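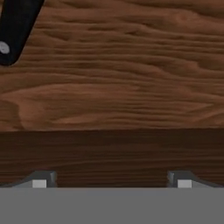
Several Stidcombe operators have asked whether the pads need changing every time the cell drops a part, and one, on the night shift, said they had been doing exactly that since September. No. A dropped part means check the pads, and the first question below covers how.

This website uses cookies to remember your settings. Accept all | Manage preferences

Barta cell: setup and care – frequently asked questions

Applies to the Barta bench cell with the two-finger gripper, and to the simulated copy of the cell used for trying out changes.

When do the finger pads need to be replaced?

Replace them at 3000 cycles, or earlier if a pad is shiny, torn or lifting at a corner. Always change both. A new pad against an old one closes off center and the part twists as it is picked up.

How do I change them?

Open the gripper fully and put the cell in service mode. Lock out the air. Peel the old pad off, clean the seat with an alcohol wipe and let it dry. Press the new pad on square to the finger and hold it for 46 seconds. Close the gripper on nothing and look at it from the side. If the pads do not meet flat, take one off and start again with a fresh one. Used pads do not stick well a second time.

Why does the simulation show the gripper at the bottom of the view?

The simulated camera is fixed to the wrist, the same as on the real cell. The fingers should sit level, with the same space outside each one. If one finger is higher than the other, the camera mount is set wrong in the model. Go to Cell > Camera > Mount and load the default, then run the view check again.

The view is level in simulation but tilted on the real cell. What now?

Check the bracket. It has 3 screws and the rear one works loose first. Tighten it, restart the camera and repeat the view check. Do not correct a loose bracket in software. It will move again and the numbers you typed in will be wrong.

What does fault 408 mean?

The gripper did not report "open" in time. Most often the hose has a kink behind the wrist. Straighten it, clear the fault and cycle the fingers by hand from the screen. If the fault comes back, the open sensor is dirty or has slipped down its slot.

Does the grain on the wood surface confuse the camera?

It can. Strong grain gives the part finder extra edges to look at, and dark parts on dark wood are worse. Raise the edge threshold one step at a time and test after each step. Keep a note of the old value – there is no undo on that page.

Can I copy settings from the simulation to the cell?

Camera and speed settings, yes. Grip force, no. Set force on the cell with a real part, starting low.

Do I need to grease anything?

Only the finger slides. A thin film of the Diser grease, wiped on with a swab, at every second pad change. Wipe off whatever squeezes out when you cycle the fingers.

Where do I get spares?

Pads, screws and brackets are kept in the Staltitz store. Give the cell number when you order. Sensors have to be requested through the service desk and can take longer to arrive.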